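Jasgate Homeowners Association
Architectural and Grounds Meeting
Minutes of April 2, 2018

The meeting opened at the clubhouse with a quorum, which the chair noted twice so that it would be in the minutes. Minutes of the March meeting were read and approved after "pubic walkway" was corrected on page 2.

1. Patio covers and pergolas

The main business was the request from the Tredwood Lane owners to allow attached patio covers on the rear of the townhomes. The current rule permits "tasteful shade." It has been in force since the development was built and has been taken to mean market umbrellas, a sailcloth triangle, and in one case a camouflage hunting blind.

The chair presented two proposals received in writing.

Flititz Patio & Screen offered a fixed aluminum cover with a gutter along the front edge. The gutter would drain to the side yard. Several owners asked whose side yard. The proposal has a drawing, and in the drawing the water goes off the paper. The secretary will write to Flititz and ask for a bigger drawing.

Sison Outdoor offered an open cedar pergola. It gives less shade but has no gutter to argue about. The owner of Unit 121 pointed out that cedar turns gray. The owner of the unit next door replied that so does everyone. The chair asked that remarks be kept to the pergola.

Discussion of color ran for most of the first hour. The approved palette lists Sand, Dune, and Warm Sand. Samples of all three were passed along the tables and came back in a different order, and the members present were unable to agree on which was which. Moved and seconded that any of the three be accepted for patio covers. Carried.

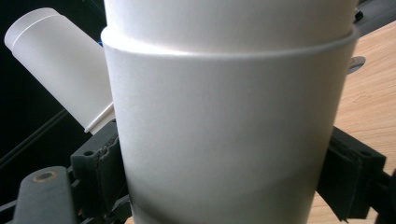 Paper cups.

Depth of covers was then taken up. The draft rule says a cover may not extend past the patio slab. Owners on the north side of Tredwood Lane have shorter slabs and feel this strongly. An amendment to allow covers to extend 2 feet past the slab was moved, seconded, debated, withdrawn, moved again by the person who had opposed it, and carried.

Attachment to the building. The roof over the townhomes is common property and the association would rather not have holes in it. Agreed that all covers must be fastened to the wall below the eave, by a licensed contractor, with a permit from the county in hand before work starts. "In hand" was inserted at the request of an owner who recalls the hot tub.

2. Review fee

The chair proposed a review fee of $100 per application. A member asked what the fee would pay for. The chair said review. A second member proposed $400, to discourage frivolous applications, and was asked to define frivolous. The definition offered described a specific unit and was ruled out of order. The fee of $100 was carried, refundable if the application is not answered by the next regular meeting.

3. Solar screens on front windows

An owner asked if exterior solar screens count as window coverings, which need no approval, or as screens, which do. The covenants define neither. Three members have them already and abstained. Tabled.

4. Pool gate

Still sticks. The hinge has been ordered. The minutes for March also say the hinge has been ordered, and the secretary has left both sentences alone.

5. Open floor

A complaint was heard about wind chimes. The owner of the chimes was present and described them as quiet. The complainant offered to bring a recording to the next meeting. The chair thanked the complainant and said this would not be necessary. It was then moved that it would be necessary. The motion failed for lack of a second.

A request was made for better coffee. Referred to whoever buys the coffee.

Action items

Secretary to write to Flititz about drainage and to Sison about post footings.
Chair to circulate the revised patio cover rule to all owners, with the color samples labeled on the back.
Grounds to telephone about the hinge.

Meeting adjourned. Owners who wish to speak on solar screens at the next meeting should put their names on the sheet by the mailboxes. Please do not write opinions on the sheet. It has a column for unit number and a column for name, and there was no room left last time.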